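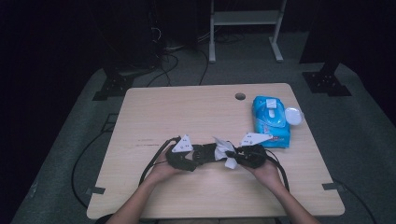
Riltus est une comédie musicale en deux actes dont la musique et les paroles sont de Bayu Mandagi. L'action se déroule à Bamamcombe, port imaginaire dont les habitants vivent du sel et du transport côtier. L'œuvre a été créée au théâtre Krishnan de Trurby, au mois de mai, dans une version pour petit orchestre. Elle dure 2 heures 20, entracte compris.

Argument

Au premier acte, Riltus, jeune accordeur de pianos, arrive à Bamamcombe pour remettre en état l'instrument de la salle des fêtes. Il y rencontre Élise, fille du directeur des salines, promise à un armateur de la côte voisine. La fermeture annoncée des salines divise la ville, et l'acte s'achève sur une assemblée publique où les deux partis s'affrontent en double chœur.

Le second acte s'ouvre au lendemain de l'assemblée. L'armateur propose de racheter les salines à condition que le mariage soit célébré avant l'hiver. Élise refuse et quitte la maison paternelle. Riltus, soupçonné d'avoir encouragé cette rupture, est prié de partir par le premier bateau. La dernière scène les réunit sur le quai, sans que le livret précise s'ils embarquent ensemble.

Composition et livret

Mandagi conçut d'abord l'ouvrage comme un cycle de mélodies pour voix et piano. Cinq d'entre elles subsistent dans la partition définitive, dont « La Marée de cinq heures » et le trio des saunières. L'orchestration fait appel à deux pianos - le second volontairement désaccordé au premier acte - ainsi qu'à un accordéon, des cordes et des percussions.
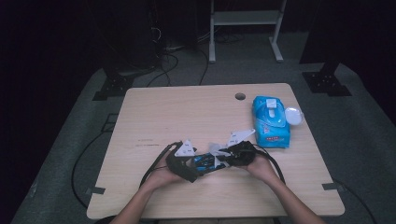
Le livret fut remanié à deux reprises pendant les répétitions. Un personnage de notaire disparut, et son unique air fut confié au directeur des salines, transposé d'une tierce vers le grave.

Création et accueil

La salle de Trurby comptait alors environ 2000 places. La première série de représentations fut prolongée, et l'on enregistra 3390 spectateurs pour les deux dernières soirées. La critique locale loua les ensembles vocaux, mais jugea le second acte trop long. Mandagi retrancha par la suite un ballet, rétabli depuis dans certaines productions.

Une version de concert, sans décors ni dialogues parlés, fut ensuite donnée en plein air devant 3000 personnes. Elle demeure la forme la plus souvent retenue par les troupes d'amateurs, le rôle de l'armateur pouvant y être tenu par un récitant.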